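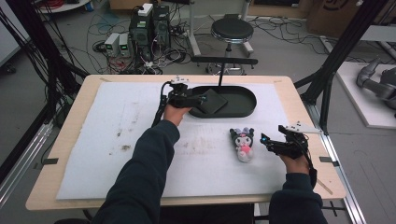
I have finally found a home for my little desk stuff, and I am way too happy about it! For months everything small lived in a heap beside my keyboard: keys, earbuds, lip balm, receipts I was definitely going to file. Then I picked up one of those oval trays with raised, rounded edges, the black kind with a thin post at the back and a bar running across above it, and now I want one in every room. The raised edge is the part I love most. Things slide around a bit but they stay put, and a flat square thing can sit in there at an angle and still look like it belongs. The bar gets my necklaces and, on lazy days, my headphones.

I looked at a bigger one from Lombardi first, and it was gorgeous, but it was $70 and would have eaten half my desk. Mine was $39 at Tredo, down on the bottom shelf behind the candle holders. I walked past it 2 times before I noticed the post!

The other half of the project is the plush situation. I own six small ones (yes, on a work desk, yes, I'm a grown woman) and they used to get buried under the mail. Now only one gets to stand out at a time, right in front of the tray, and the rest wait in the drawer. A little character with pointy ears and a touch of pink looks so good next to plain black! I was worried it would be too cute for a desk where I do my taxes. It is too cute. I'm keeping it.

A couple of notes if you want to try this. Wipe the tray with a barely damp cloth, since black shows every speck of dust. Measure the height under your shelf before you buy, too. I have a low Rolley shelf over my desk and had to move it up one notch, and then of course all the books had to come off, and that was my whole afternoon gone.

Next up is the entry table, where the pile of keys has simply moved. I'm hoping to get to that one by February. If you have a tray you love for a narrow table, please tell me in the comments, I want to see all of them!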